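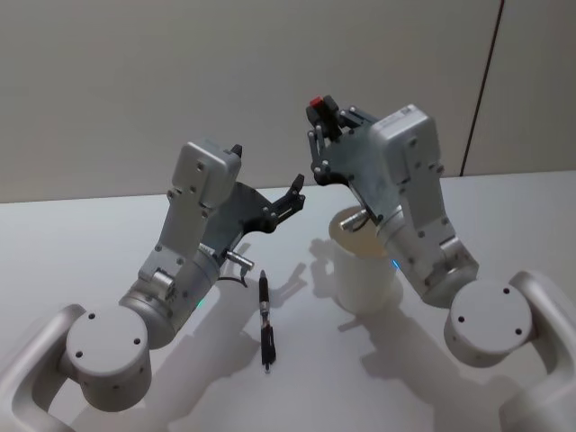 Keep the planner's collision model and the real bench in agreement before you tune anything else. Most two-arm faults reported to the Tununska workshop list come from a stale model. If a mug stands partly under the right arm, as it does with the pen and mug task, add it as a cylinder with its true height and pad the rim. The connector below the gripper reaches over that rim, so include the connector in the gripper mesh too. Stock meshes often leave it out.

Model the cable loop as a capsule. A thin cable does not need its own physics.

Set the shared zone between the grippers as a lock in the planner -- one arm requests it, the other holds. Two arms planned separately at 16 waypoints each will sooner or later want the same space.

White tabletops confuse segmentation where shadows fall. Threshold on depth first, color second. Boris Kelmendi uses 192 as his brightness cutoff; check yours under your own lamps.

Save each scene file with the date in its name, and delete the August ones.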